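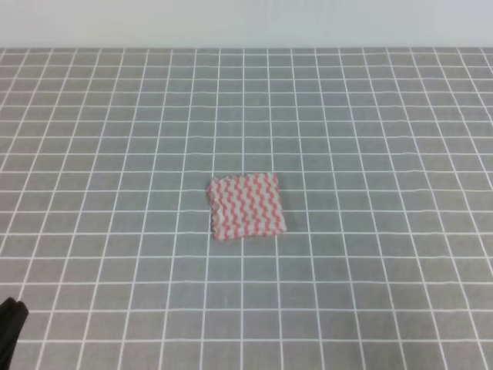
Do I still have to fold by hand once the folding cell is running?
Only the pieces the cell sets aside, plus anything over 900 mm on its longest side. Your main jobs on shift become laying out, checking and clearing.

Section 6. Working alongside the Tudix folding cell

This section is for textile room staff at Hurden and Skirkach. It replaces the August sheet. Engineers should use the Mulcahy service manual instead.

6.1 What changes in your job

Before the cell, one person at each bench folded, stacked and labelled. Folding of small cloths now goes to the cell. Stacking and labelling stay with you. Your bench time is logged as "cell attended" when the cell is on, and this counts as normal working time for breaks and pay.

You will not be measured against the cell's speed. The target for an attended shift is 166 finished pieces, whoever or whatever folded them.

6.2 Starting a run

1. Check that the arms are parked and the status lamp is steady green.
2. Clear the mat. Take off pens, tape, labels and lint.
3. Lay one cloth flat near the middle of the mat, with its sides lined up with the grid by eye. A slight turn is fine.
4. Smooth out any large creases with the flat of your hand.
5. Step back behind the floor line.
6. Press START on the bench panel and wait for the single tone.

CAUTION: Do not reach over the mat once the tone has sounded. If a cloth needs moving, press PAUSE first and wait until both arms have stopped.
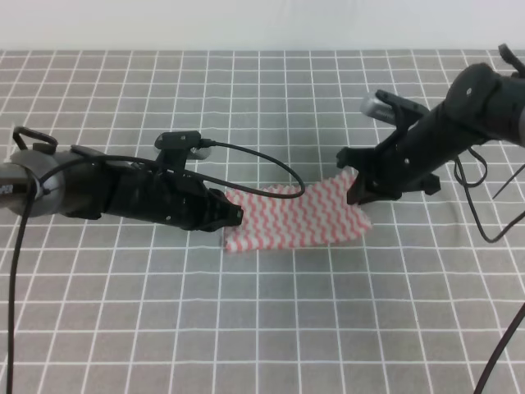

Figure 6-2. Both arms at the cloth, grippers at opposite sides.

6.3 During the run

Stay within reach of the PAUSE button. You may stack and label at the side bench, but do not leave the room without handing over to another trained person.

Note: Patterned cloths, stripes and zigzags included, use the same setting as plain ones. You do not need to change anything on the panel.

If an arm stops with a cloth in its gripper:

1. Press PAUSE, even if the arm looks still.
2. Press RELEASE and wait for the gripper to open.
3. Take the cloth by a free edge. Do not pull against the gripper.
4. Lay it out again, or fold it by hand and add it to the stack.
5. Write code 168 in the shift log.

Pinked edges can be gripped at the corner in the usual way. Long loose threads should be trimmed before the cloth goes on the mat.
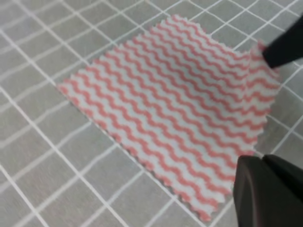
One reader at Skirkach wrote that the hand-folding was the part of the shift when people talked, and asked whether two of them could still share a cell. They can. Put both names in the log and agree who has the PAUSE button.

6.4 Ending a run

1. Press STOP and wait for the arms to park.
2. Remove the last cloth and wipe the mat with a dry duster.
3. Enter the piece count and any codes.
4. For faults you could not clear, ring extension 1778.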